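4.2 Planner and start state

The planner (Skitia) runs at 5 Hz on top of the joint controller. Each trial starts with garments at the table edges and the middle clear, arms parked.
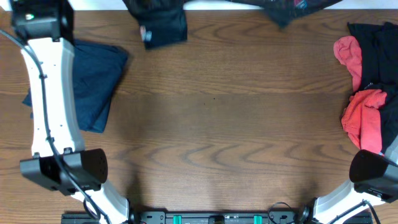

4.3 Wrist-view grasp check

Grasp points come from the head view, then get re-scored from the wrist. Dark, shiny cloth is the hard case. Printed lines look like creases to the fold detector, so we added 300 frames of patterned fabric and retrained.
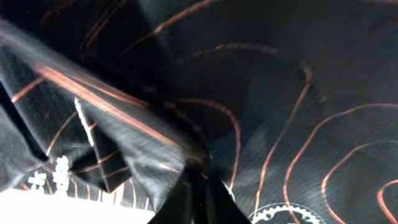

False creases fell after that, though seven trials still timed out in the re-score step. Timeout is a fixed value, should of been adaptive. Spreading uses the same loop with both arms.

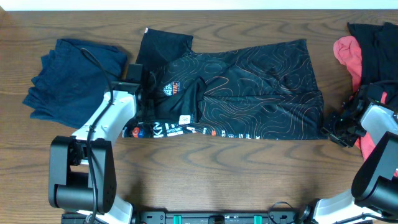
Figure 5. Jersey laid out across the table, left gripper near the collar.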